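Cliseo Community Help > Grippers and end effectors

Wide or narrow fingers for bottles and jars in a wire rack?

Posted by wattlebench

Hi all, I'm having a ball with this one but I've hit the point where I need other people's opinions. We've got a two-arm cell going at Sistodstead and the task is shelving groceries: sauce bottles and jars into a little two-tier black wire rack. Both arms have the same two-finger gripper, and each arm has its own wrist camera. I've been running the Royer fingers (big, broad, dark pads) and I have a set of the narrower Eltero ones still in the packet.

The broad pads are terrific at holding on. Bottles, jars, whatever colour or shape, they grab it and it stays grabbed. My trouble is room. Once there are a couple of bottles lying next to each other in the rack, there's hardly any space for a fat finger on either side of the next one.

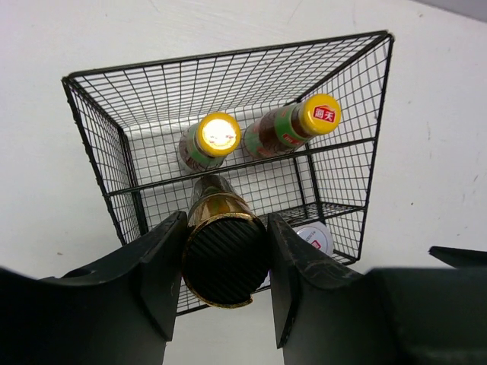

I've tried closing the opening width down before the approach and it helps a bit, but then I have to be very accurate about where the bottle is, and my calibration drifts over an afternoon. So do I swap to the narrow fingers and give up some grip, or keep the broad ones and fix the approach? I'd also love to know how people set up the second arm. At the moment it mostly waits its turn.

One more view of the layout in case it helps. The arms sit side by side at the front edge and the rack goes between them. 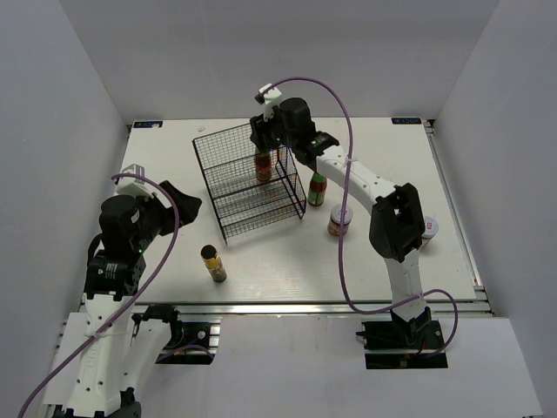
Right gripper over the rack, left one empty and waiting.

Happy to try anything. I've got the bench until the end of June.

Posted by saltbush_kev

Narrow. Every time.

Posted by prairie_servo

Great little project! I'd hold off on swapping, and I say that as someone who owns three sets of narrow fingers and likes them. I ran a comparison last winter on a similar job, 1000 picks with broad pads and 1000 with narrow, half bottles and half jars. The broad pads got 947. The narrow ones were a bit worse overall, and nearly all the extra misses were jars. A narrow finger on a round jar has so little contact that the jar can pivot, and once it has tilted you're placing it blind.

Jars are where I'd spend your time, especially if you're flipping them. With a jar held lid down, look at where the fingers touch. If they're on the lid you're squeezing a short, stiff ring, and that's a good firm hold, but the rest of the jar is hanging off it like a lever. If they're on the body you get more height to grip and a label that may slide. 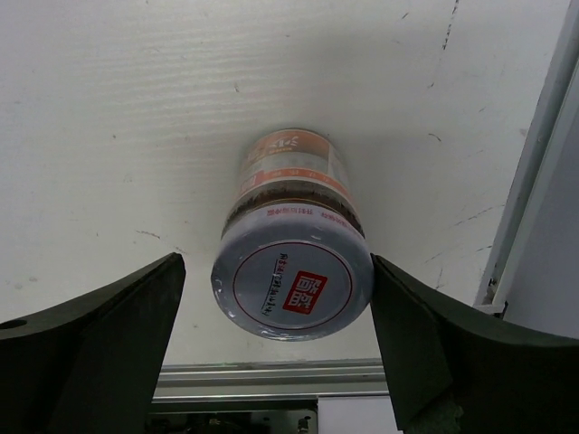 I'd settle on one of those and stick to it for the whole comparison. I mixed the two in my first 500 picks and had to throw the lot out, which still stings. Check the wrist view at the moment the fingers close and sort your runs by it. It's tedious but you'll learn heaps more than you will from the pass/fail column.

For the crowding, change the order before you change the hardware. Fill the far side of the upper tier first, then work back toward the front, and leave the lower front tier for the jars. Give each arm its own side of the rack. I let both of mine go for the middle at first and they spent their lives backing away from each other. Also watch the cable loops when both wrists are over the rack together. Mine used to snag until I gave them a bigger arc and tied them down further along the forearm.

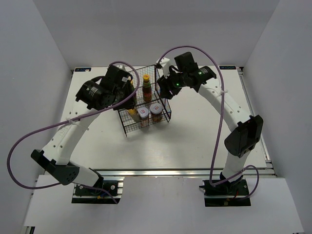
Steps I'd try, in this order

1. Recalibrate at lunchtime as well as in the morning. Afternoon drift on mine was the camera bracket warming up, and a second calibration took 2 minutes.

2. Set a separate opening width for bottles and jars. One width for both is a compromise you don't need.

3. Have the idle arm park well back, out of the other camera's view if you can manage it.

4. If it's still bumping neighbours after all that, put the Eltero fingers on one arm only and give that arm the bottles. Keep the Royers on the other for jars. Mixed fingers are a bit of a nuisance in the controller (you'll need two tool definitions) but I've been really pleased with mine.

Please post your numbers when you've got them, even if they're messy. I'd love to see how the narrow ones go on those bottles.

Posted by wattlebench

Oh, one set on each arm! That hadn't crossed my mind at all. I'll do the order change and the two widths tomorrow and get the packet open after that. Thanks heaps, and thanks Kev too, I think you're half right.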